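Home | Forums | Storage & Sorting | New posts | Log in

Metal bins for blocks: worth it or just loud?

flarnstead_mirjam
Tue 12 April
I inherited over 200 long skinny blocks and a stack of gray metal bins. My plan is one color per bin, with labels. My sister says I need a hobby. I said this is the hobby. Does anybody here sort by color, or does it all go in together?

ieva_L
Together. Color sorting lasts until the first person under ten walks in. I keep reds and greens in the same bin and have made my peace with it.
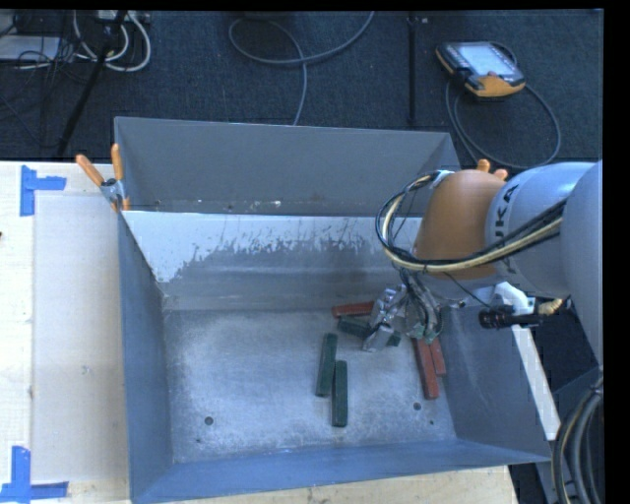 Red and green, sharing. The floor has seen some life.

corentin_c
Those scratches are why I gave up on bare metal. Cut a piece of felt for the bottom. Your neighbors will send a card.

ieva_L
Felt collects crumbs. I don't know where the crumbs come from. I've stopped asking.

amparo.m
Siding with Corentin on the noise, but felt would cover those holes in the floor, and I like a hole. You can tip the bin and the dust has somewhere to go.

corentin_c
Yes, onto the rug.

flarnstead_mirjam
Does the clamp on the rim do anything? Mine creep apart when they're back to back.

ieva_L
Cheap spring clamp. Mine have stayed put since July. Buy two, you'll lose one.

amparo.m
Still voting for one color per bin, for the record. Some of us have standards.

flarnstead_mirjam
Going mixed, with felt in one bin only. Everyone can be annoyed equally.

12 replies | 725 views | 3 shares

Related threads
Stullurum stacking crates, do the lids fit yet?
Labels that peel off by themselves
Getting old tape off gray metal
What do you keep in your 99 cent tubs?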